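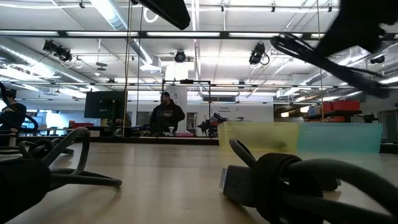

# Cable Amnesty: README

May
By Brenda Cabral

Everything in this folder concerns the cables. If you were looking for the Plandora build notes, they are one level up, and much more exciting.

The cable amnesty is what we call the sorting of every loose lead in the lab into things that are known, things that can be guessed and things that go in the bin. It began on a Tuesday with Mirta Zapata asking for a display lead and being handed, in good faith, four that weren't. The inventory now stands at 252 entries. The sheet is called `cables.csv` and it has one row per cable, or one row per bundle where the bundle has resisted all reasonable attempts to separate it.

## What counts as coiled

A cable is coiled if it goes round in one direction and has a hook-and-loop strap on it. The dark grey one with the black strap is the standard to aim for: connector left out at the end, where you can see what it is without undoing anything. Please leave the connector out. Gisela Iturra tucks hers inside for neatness and we have had words.

A cable is a tangle if its loops stand up by themselves. The black lot at the left-hand side of the table is a tangle. It gets a row in the sheet like everyone else, with `state` set to `tangle`, and it is nothing to be ashamed of.

There was a third category, `resting`, in the first version. It turned out that people were using it for tangles they were fond of. All the `resting` rows are now `tangle`.

## Columns

- `id` - a number. Numbers are never reused, even when the cable has gone to its reward.
- `colour` - as seen under the ceiling lights. "Dark grey" and "black" are different colours. "Blackish" has been removed.
- `end_a`, `end_b` - the shape of each end in plain words. "Rectangular, small silver tip" is fine. "The usual" is not.
- `length_cm` - measured uncoiled, then coiled again by the same person.
- `strap` - yes or no. Tape is no. A rubber band is no. Another cable is very much no.
- `state` - `coiled`, `tangle` or `unknown`.
- `claimed_by` - a full name. We have two Mirtas, and Mirta Urrutia is tired of being issued Mirta Zapata's extension leads.

## Labels

We tried the Fulard paper flags first, and they came off in the hand. The Clevia wrap-round ones stick, mostly to themselves, so peel back only half the liner before you start. Write the `id` on the label and nothing else. Some early labels carry remarks. The remarks were funny in the first week.

The label goes a hand's width from `end_a`. If you can't decide which end is `end_a`, it's the one you picked up first.

## Known problems

Lengths for the first 40 rows were measured with Pereyra's folding rule, which has lost a section. Treat them as optimistic. Celeste Cabral is remeasuring them when she has time, and she'd like it known that being my cousin was not a factor in her getting the job.

Rows 117 and 118 are the same cable. I know. Deleting one broke the claims page, so they both live.

Anything still plugged in at both ends was left out. This was agreed after the incident with the door sensor.

`end_b` is blank wherever the end could not be reached without moving something heavy. If you happen to be moving something heavy, take the sheet with you.

## Adding a cable

Coil it, strap it, label it, then add the row. People who do the row first never do the coiling - I have checked. Straps are in the drawer under the label printer, and if the drawer is empty, tell me before you reach for the tape.

Corrections to the sheet go to me or Gisela. Claims close on the last working day of the month, at noon, after which anything marked `unknown` goes in the recycling.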